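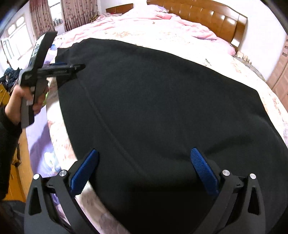

Notes for the folding talk (Monday, evening slot, the long room at Birkett)

Water first. Phone off. Don't start until the people at the back have found chairs.

Okay, hello everyone, and thanks for coming out to hear someone talk about folding jumpers for half an hour. I know how that sounds. My family knows how it sounds too, and they've heard this one three times.

I want to start with black clothes, and I'll tell you why. When I did my big count for the Wimow newsletter I pulled every piece of clothing out of my wardrobe, drawers, laundry basket and the boot of the car, and got to 309. More than 70 of them were black. Black tops, black trackies, black cardigans, and a black thing I still can't name. (Pause here, people usually laugh, or they go quiet and think about their own drawers.)

The trouble with black is you can't see what you're doing. You spread a hoodie out and it's just a big dark shape. Is that the front or the back? Is the sleeve under there or have I lost it? So I fold black things by feel. Run your hand along until you hit a seam. The seams are your map. Shoulder seam, side seam, the ribbed bit at the bottom. Once you've found the shoulders you know where you are.

Now, where to fold. Use the bed! I've tried the kitchen table (crumbs), the ironing board (far too skinny) and the floor (knees). A bed is wide, it's a good height if you're my height, and you have to clear it before you can go to sleep, so the job gets finished. Shove the doona up towards the headboard and work on the flat bit. And if you've got a pale or patterned sheet on, even better, the edges of a dark top show up beautifully against it. Dark sheets and dark jumpers are a misery. I had a charcoal set from Billex for years and I swear I folded socks into it.

(Hold up the grey demo jumper. Not the good one.)

So, the fold itself. I'll do it slowly and then I'll do it at normal speed.

Lay it face down, hood or collar away from you. Smooth from the middle out to the sides with flat hands. Don't tug at it, knits stretch and then they never quite go back.

Sleeves in. Straight across the back, one over the other. If they're long, turn the cuffs down so they run along the body.

Sides in, only a little. On a bulky hoodie I often skip this altogether and leave it wide. A wide flat fold stacks better than a fat narrow one, and I will argue with anybody about that over the tea urn.

Then bottom up to the top. One fold for a shelf, two for a drawer.

Hood: fold it down onto the back before you do anything else. Sorry, I should have said that first. I always forget. (Write HOOD FIRST on the whiteboard before they arrive!!)

Slide two, and leave it up while I take the first lot of comments.

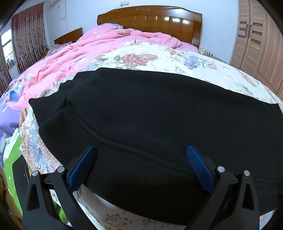
Somebody at the Birkett session back in December said she'd given up on folding hoodies years ago and hung the lot, and what was the point of spending your evening on something that gets worn to walk the dog? She has a fair point about the dog. But her hoodies had all grown those little shoulder bumps from the hangers, she told us that herself, and the rail was so crammed she couldn't slide anything along it. I said fold the heavy ones, hang the rest. Offer that as the compromise again, it went down well.

Next bit, corners. You'll get one sticking up, you always do, usually where the sleeve or the shoulder is doubled over underneath. You've got two options. You can open the whole thing and chase it, or you can poke it under and get on with your life. I poke it under. If you fold 100 things on a Sunday night you can't be opening them all up again.

Two people on one bed is lovely for sheets and hopeless for jumpers, by the way. You end up folding towards each other. Give the second person the socks.

Quick word on drawers. I use the Rovix dividers, the bendy ones, and no, they don't pay me, I wish they would. A shoebox cut in half does the same job. Stand the folded edge up so you see a row of spines, like books. With black tops I pin a bit of coloured ribbon inside the neck of the ones I wear most, so I can tell the soft old one from the scratchy new one at six in the morning with the light off.

(If running late, drop the ribbon bit and go straight to practice.)

Practice time. Everyone's brought a jumper from home, tables along the window, swap with your neighbour after the first go. Yours is the one you know. Theirs will have odd sleeves.

Walk around, don't hover.

Questions people will ask: fitted sheets (no, different talk), fluff on black (damp rubber glove, one direction), can you fold things while they're still a touch damp (please don't).

Sign-up sheet for the sock and undies session is on the table by the door. Bring the pens back.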